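Lists > Jallville Bench Automation > Faults and safety > Thread
2 min read

Subject: Re: Left arm stops short at the dish rack

On 18 Dec 2021 the Rulesar bench wrote:
> Plate loading run stopped at cycle 762 with a position fault on the
> left arm. Right arm carried on to its next waypoint before it
> stopped. No contact, nothing broken. Has anyone seen the second arm
> keep moving after a fault on the first?

Yes, we had the same thing in October on the Khattak cell, also with two arms loading plates into a wire rack. Ours got to cycle 1542 before it happened.

The position fault was a cable problem. The cable to the wrist had been tied too close to the joint, and at full roll it pulled tight enough to hold the wrist back. We moved the tie down onto the link and left a bigger loop.
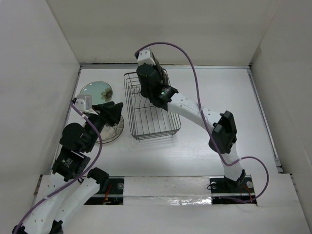
The second arm is the part I'd worry about. In our setup each arm had its own controller, and the fault on one only reached the other through the task program, which checked between waypoints. A long move over the rack had to finish first. We have since wired the fault outputs together in hardware, so either one drops both.

Until you've done that I would:

- cut the speed on both arms to 60 mm/s
- keep the enclosure shut while either arm has power – a paused arm is not a safe arm
- roll each wrist through its full range by hand, power off, and watch the cable

We've done over 1000 cycles since the change, with one fault, and both arms stopped together.

If you still have the log, please post the lines from both controllers to the Revley folder. I'd like to compare the delay with ours.

3 replies | 0 shares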